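Keeping an Open Bottle Going

I am asked more often than anything else what to do with the half bottle left over after dinner, and my answer always starts the same way: put the cork back in before you clear the plates, and put the bottle in the fridge. Yes, the red too! Cold slows everything down, and a red only needs half an hour on the counter to come back to itself the next evening.

My aunt Jozefína Mikuš kept a row of small screw-cap bottles under her sink in Cutuldale for exactly this purpose. If you know you'll only drink half, fill a clean small bottle right up to the neck as soon as you open the big one, and close it tightly. With so little air in there, it will happily wait several days. I still do it her way, though my own bottles are a jumble and one of them used to hold maple syrup (wash that kind twice).

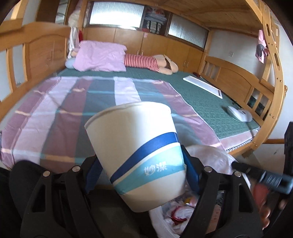 Whatever is past drinking but still smells pleasant goes into an ice cube tray. Freeze it, tip the cubes into a bag, and write red or white on the outside – they look different enough in the tray, but less so in April when you're digging behind the peas. Two or three cubes will loosen the brown bits in a skillet beautifully, and I like one in onion soup.

Now, decanters. Please don't put them in the dishwasher. Rinse with warm water the same night, and if there's a stain at the bottom, swirl a spoonful of uncooked rice with a little white vinegar until it lifts, then rinse again and stand it upside down over a wooden spoon handle propped in a tall jug. Kamil Gajdoš wrote in to say he uses crushed eggshell in place of the rice, and I've tried it since – it works well, but you'll be rinsing for a while.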